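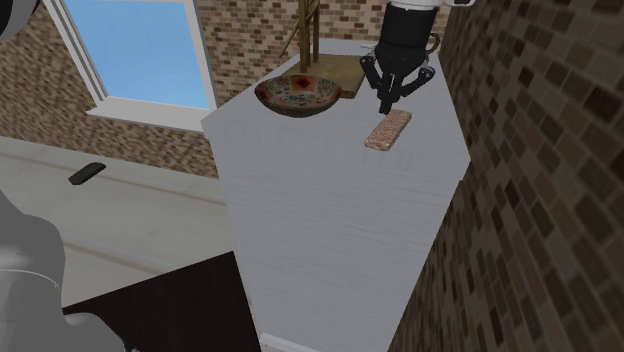 White cabinet next to the brick wall

Category: Student Projects / Home and Living
01/12/2024 | by Pao-chu Liao

Moving the Kitchen Storage: What We Learned in Shared Apartments

1. Why we chose this subject

Our group wanted to know how students store food when several persons use one kitchen. In my own apartment we lose bread and rice every week, and we often buy the same thing two times. Azra Kovačević proposed the subject in April and our teacher, Hilkka Kuusisto, accepted it after we made the question smaller. We study only dry food and bread — the refrigerator is another problem.

2. Method

We gave a paper form to students in the Robles and Budier residences. We gave out 200 forms. In addition, 13 apartments kept a diary in which they wrote each food item they bought, and if it was eaten or thrown away. The diaries contain 1248 items together. Shu-fen Au entered them in a table and I checked her table against the paper.

We asked each apartment to keep the food for the first half of the diary as usual. For the second half they put all shared food in one place, at the height of the eyes, with the date of buying written on it.

Some objects stay on a counter for years and take the space of the food. A wooden model with a wheel, or a decorated bowl, can stand on the best part of the surface, and the bread goes behind the door. Several students wrote this in the comments, without that we asked.

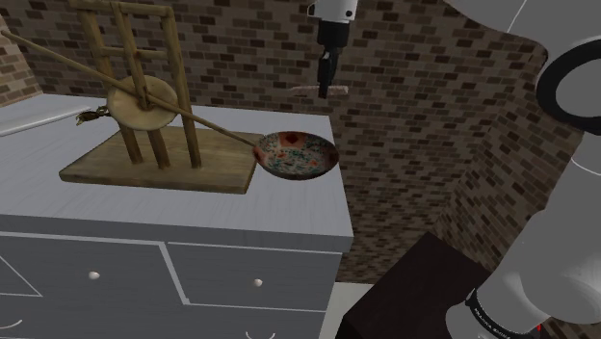 3. Results

In the second half less bread was thrown away in most apartments. For rice and pasta we saw almost no change. 22 items had no date and we left them out.

Fung-ping Chiu thinks the written date was more important than the place. I am not sure about it. We changed both at the same time, so our diaries cannot separate them, and this is the main weakness of the work.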